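Ceden opens a play table for small blocks and household things

Sarpong, 24 February 2024

The toy library Ceden has opened a new play table at its house in Sarpong. The table is meant for quiet play with small objects: cups, bowls, boxes, blocks and pieces of rope. Most of these are ordinary things which a family could already have at home.

Ceden has lent toys in the town for 13 years. Until now the visitors could borrow and return, but there was little possibility to try something before taking it home. Parents asked for this many times, and the library decided last June to use a part of its budget for a set of loose objects instead of buying more board games.

The set is called Pikik and contains 74 pieces. It is divided into small groups, and each group comes with a card that gives a few ideas. One card proposes to put blocks side by side in a row on a white board and to lay a rope near them. Another card is about containers of different heights, and the player has to put them in order, or find which one fits inside which. There are no points and no clock. If a child wants to do something else with the pieces, this is also fine, the library writes in its leaflet.

The colors were chosen with some care. Strong patterns were avoided, and many of the pieces are pale blue or pink. The blocks are dark, so that they can be seen well on the white board. According to Ceden, small children find the edge of a block more easily when the ground under it is plain.
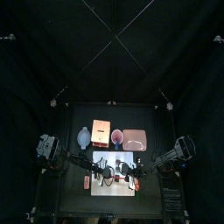
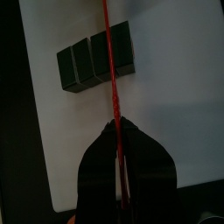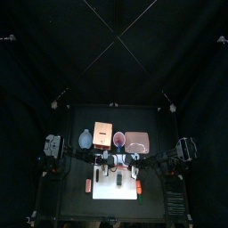 Household objects from the set with the copper-colored box in the row, first and third picture; dark blocks on the white board, second picture.

The reactions to the new set are mostly friendly, but one reader of the library's newsletter, writing under the name Zustemari, would like the cards to be more difficult. A row of blocks is finished very quickly by a child of school age, Zustemari writes, and it would be good to have cards where two children must build the same row without talking, or where one child describes the row and the other one builds it. The same reader asks for more rope, in several lengths, because with a longer piece one can make borders and roads between the blocks.

Ceden answers that a second series of cards is being prepared and that ideas from visitors are welcome. They can be written on a paper and left in the box at the desk. The library also wants to add some cards for older people, who have asked for activities with the hands that are not too heavy for the fingers.

The Pikik set can be borrowed for home use too, in 5 smaller bags. One bag can be kept for three weeks and can be extended once, if no other family is waiting for it. The white board is too large for the bags and stays in the house, but a tray or a big sheet of paper does the same work on a kitchen table. Missing pieces should be reported when the bag is returned. A single block or cup is replaced without cost.

With this set, the collection of Ceden has grown to more than 1000 articles. A new printed list of all of them is available at the desk, and the old one is no longer valid. Members do not have to pay anything extra for the play table. Visitors who are not members can use it as well, but for borrowing a bag they need a card.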